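Subject: Re: [semura-list] Waking at 3 and the worry notebook
From: Eleni Trajkovski

Hi all,

Sorry for the slow reply, I've been reading these on my phone at bedtime, which I know is exactly what we're all supposed to be giving up!

On Monday, Deltetti wrote:

> I've tried the worry notebook for a fortnight and I think it's making
> me worse. I write everything down before bed like the Plandlow
> handout says, then I lie there going over what I wrote. Woke at 3
> again last night with my heart going. Does anyone do it differently?
> Or should I just pack it in?

I do it differently, yes, and I'd say don't pack it in yet. When I started I did it at bedtime too and it was hopeless. I was basically giving myself an agenda for the night. What helped was moving it to straight after tea, while there's still noise in the house and washing up to do. I set the kitchen timer, write whatever comes, and when it goes off I shut the book and put it in the drawer with the tea towels. If something pops up later I tell myself it can wait for tomorrow's page. It sounds daft and for the first week it felt daft as well.

The other thing (my counsellor suggested this) is to put a little mark next to anything I could do something about. Mostly it's boring stuff - ring the dentist, answer my sister, find out about the boiler. The rest just sits there unmarked. I went back through my first book in May and there were 302 worries in it, and I'd marked 73. A lot of the others I couldn't even remember having, which cheered me up no end.

As for waking at 3, I still do, maybe once a week. I used to lie there doing sums about how much sleep I had left. Now I turn the clock round and if I'm properly awake I go and sit in the other room with a blanket and the dullest book I own. Some nights it works and some nights I'm just tired and cold in a different chair.

One question back to you - is the racing heart new? I had that for ages and put it all down to nerves, but my GP wanted to check it anyway and I was glad to have it looked at. Worth a phone call if you haven't.

Has anybody still got the second Plandlow sheet, the one about Sunday evenings? Mine's gone through the wash. I can type it up for the list if someone sends me a readable copy.

Right, off to do my page.

Eleni

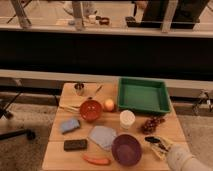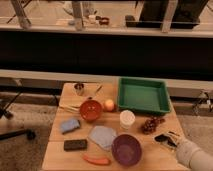 Table with the green tray, the fruit and the reddish-orange bowl, both pictures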